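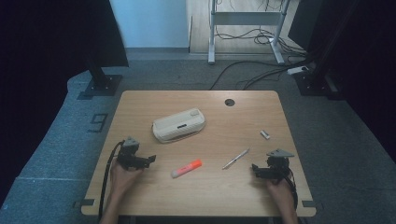
Buying, Budgets and Planning

Thread: Second pair of hand-held grippers or one arm now?

hrivera
We have to put our equipment request in by the end of July and I'd like a few opinions before I do. The work is desk tidying and small office items: pens, highlighters, that sort of thing, done by a person with a gripper in each hand on a plain wooden table. We have one pair of grippers, with the marker plates on top and the cables running off down either side of the table. The plan was always to collect first and buy an arm later.

I have 3,711 pounds left to spend this year. Options as I see them:

Option 1. A second pair of grippers from Haken, 1,398 for the pair with cables and plates. That lets us run two tables at once.
Option 2. Put everything towards a small arm. The Kevix is over what we have left, so it would mean asking for next year's money early.
Option 3. Spares and furniture, and carry the rest over if finance will let me.

Two people are available to do the collecting, mornings only. At present one works while the other sets out the objects and checks the recordings. Which would you do?

Honeylyn Rivera

tapeandties
Option 1, but check what Haken include. When we bought ours the price had the grippers, the plates and one cable each, and the mounting screws for the plates were extra. Not a lot of money but it held us up for a week because it needed a separate order.

benchfour
I'd go the other way. A second pair only helps if you have a second person who isn't already busy. You say one works and one sets out. If both are on grippers, who sets out? You'll get two slow tables instead of one decent one.

tapeandties
Each person sets out their own. It takes seconds with half a dozen things on a table.

benchfour
It takes seconds to do it badly. If the layouts are meant to vary properly someone has to think about it, and the person with both hands full of gripper isn't going to put them down and pick them up again every time. We tried it and the layouts got lazy by the second morning.

mmanalo
I do the purchasing for a group with a similar setup, so a few things from the money side.

Ask for the lead time in writing. Ours was quoted at three weeks and came in seven. If your money has to be spent and delivered inside the year, July is later than it sounds.

Budget for cables separately. They trail down past the table edge and across the carpet, people stand on them, chairs go over them. We put 40 a month against cables and connectors and we use most of it.

Don't forget the floor. We had loose power leads running across the carpet to a power strip, and our safety person made us buy covers before we could carry on. Gustwood sell the low rubber sort by the length. They also do the tables, which are fine, though the corners could be better finished.

Maricel Manalo

hrivera
Thanks, that's useful. Cables under the far table are a mess here too and I hadn't put anything down for covers. Do you remember what you paid?

mmanalo
817 for covers, two tables and delivery together, on one order. I can't split it for you without finding the invoice. The tables were the bigger part.

oldservo
Nobody has asked what the data is for. If the end goal is an arm doing this, find out now whether the arm you want will take the same gripper. If it doesn't, you'll be collecting with one set of jaws and running with another, and everything you spend on a second pair makes that problem bigger. I would email Kevix before spending anything.

hrivera
I have asked them. They say the wrist plate will take it with an adaptor. The adaptor has a part number but isn't on the price list yet.

oldservo
Then I'd treat it as not existing until there's a price. I've been sold an adaptor like that before – it arrived eleven months later and was the wrong thread.

tapeandties
That's an argument for not buying the arm. It isn't an argument against the grippers.

oldservo
It's an argument for waiting on both. Keep going with the pair you have, buy the covers, put a spare cable on the shelf, and ask for the carry-over.

mmanalo
Carry-over depends very much on where you work. Here, anything not spent is gone, and next year's figure gets set from what you did spend. If it's the same for Honeylyn, waiting costs more than the grippers do.

benchfour
Has anyone looked at hiring? Bautista do monthly hire on grippers and stands. It would let you find out whether two tables works with two people before you own the kit. I don't think two tables will work, but at least you'd know.

tapeandties
Hire is only sensible for a month or two. After that you've paid a good part of the purchase price and have nothing to show for it. Also check who pays for wear on the jaw pads. Thin things like metal pens and small smooth cylinders are hard on them, because people squeeze too much.

benchfour
Fair point on the pads. I'd still do one month.

hrivera
I've spoken to finance. No carry-over, so option 3 is out apart from the covers and spares. An early request for the arm would go to a meeting in the autumn and they weren't keen.

Where I've got to:

Second pair of grippers from Haken, 1,398
Covers and one more table from Gustwood, waiting on a quote
Spare cables, two per gripper
A second power strip
Clips for the table edges

The rest stays unspent unless someone has a better idea. I'll ask Haken about the plate screws and the lead time. I take the point about setting out. We may have one person prepare layouts for both tables on Monday and photograph them, so whoever is working can copy from a sheet.

benchfour
The sheet is a good idea. Do more layouts than you think you need, we ran out.

oldservo
I would still hold off, but if the money disappears anyway I can see why you wouldn't. Get the adaptor answer in writing even so.

mmanalo
Add jaw pads to that list. They're cheap and the postage costs as much as the pads, so put them on the same order as the grippers. Same with the screws. And if you have a grommet hole in your table, plan round it before you buy the second one – small round things end up down there. We asked Gustwood for the new ones without and they did it at no charge.

hrivera
Ours does have one, near the back corner. I'll ask for the new table without. Pads and screws added.

tapeandties
Let us know what lead time they give you. I need another pair myself and last time I just took their word for it.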